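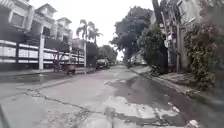

My mother cleaned her windows with newspaper and vinegar, and for most of my adult life I did the same, badly. Then we moved to a house with 2 storeys of glass at the back and a bay at the front that catches every lorry going past, and I gave in. In April I rang a window cleaner.

Well, I rang four. The first never called back, the second wanted photos of every pane sent by email, and the third was retiring (he sounded thrilled about it). The fourth was Mounir Shehata, who covers most of Cusside from a small white van and who turned up at ten to eight in the morning while I was still in my dressing gown. He walked round the outside with his hands in his pockets, said "hard water" in the voice a dentist uses, and gave me a price.

I'd assumed window cleaning meant a ladder, a bucket and a squeegee. Mounir does own a ladder. He reckons it comes off the roof rack once a month, if that. Nearly everything upstairs is done from the ground with a long pole, a brush on the end and water that has been filtered until there's nothing left in it. You don't dry it off. You just leave it, which made me very twitchy the first time, because the glass was covered in drops and he was already rolling up his hose.

"Go and have a cup of tea," he said. "Then look."

So I had a cup of tea, and then I looked, and they were lovely! I could see a cobweb on the neighbours' chimney that I'm sure they don't know about.

The trick is in what tap water leaves behind. Ours comes out of the ground full of chalk, and when it dries on glass the chalk stays put. Years of me going at the patio doors with a hosepipe had built up a sort of fog, and no amount of newspaper was going to shift it. Mounir had to do those doors by hand with a mild acid cleaner, one small patch at a time, rinsing as he went, and he charged me extra for it. Fair enough. He also told me to stop using the hosepipe, and I have.

After that I got a bit obsessed. I spent a morning with Dulce Beltrán, who runs a cleaning firm called Arus with her cousin and does a lot of what she calls first cleans, meaning houses where someone has just moved in or just moved out. She has very firm views on windows. Frames first, always. Then sills, then tracks, then glass. If you do the glass first you'll only drag muck across it when you get to the frame, and then you'll do it again, cross.

The tracks are where she and I parted company for a while. I had never cleaned a window track. I'm not sure I knew they could be cleaned. Dulce goes in with an old toothbrush and the narrow nozzle of the vacuum, then a damp cloth wrapped round a butter knife, and what comes out is a kind of black felt with the odd ladybird in it. She showed me one from a back bedroom and I went home and did all of mine that same evening. It took until half past nine. I'd recommend a podcast.

For the insides she uses warm water with the tiniest squirt of washing-up liquid, one cloth to wash and a dry one to finish. She's not keen on sprays. I had brought along a bottle of Flurkora, which I'd bought on the strength of its nice label, and she sniffed it and handed it back. I still use it on the bathroom mirror. It smells of pears.

Her other rule is to wipe up and down on the inside and side to side on the outside, so that when you spot a streak you know which side it's on. I have passed this on to everyone I know and my sister has asked me to stop.

Then there's the question of how often. Hatem Nasr lives on the main road and has his done every four weeks, back and front, and says he can tell by week three. Xinyi Zou, a few doors from me, has hers done twice a year and says the rain sees to the rest. (Her windows look better than mine. They face the garden, so I'm not counting it.) Mounir suggested eight weeks for us and that's about right, though the bay could do with six. Most window cleaners charge more for the first visit and less once you're on a regular round, so do ask what the second clean costs before you faint at the first.

A few other things to ask while you have them on the phone. Are the frames and sills included, or just the glass? Will they do the conservatory roof, and is that a separate job? (It nearly always is.) Do they text the night before? I'd say that last one matters most, having now had a man with a pole appear at the bathroom window. And check that they're insured – a proper firm won't mind the question at all.

As for kit, I bought a Górecki squeegee after watching Dulce use hers. It has a rubber blade you can swap when it gets nicked, and the spare lives in the drawer with the batteries. My technique is still awful. You're meant to draw it across in one long curvy sweep, turning at the sides, and I get to the second turn and leave a dribble down the middle every single time. Straight pulls from top to bottom, wiping the blade after each one, are slower but I can manage them. Choose a dull day, too. Sun dries the soap before you reach it.

Mounir's next visit is a fortnight off and there's already a bird mark on the landing window. I could reach it if I leaned out. I'm leaving it for the pole.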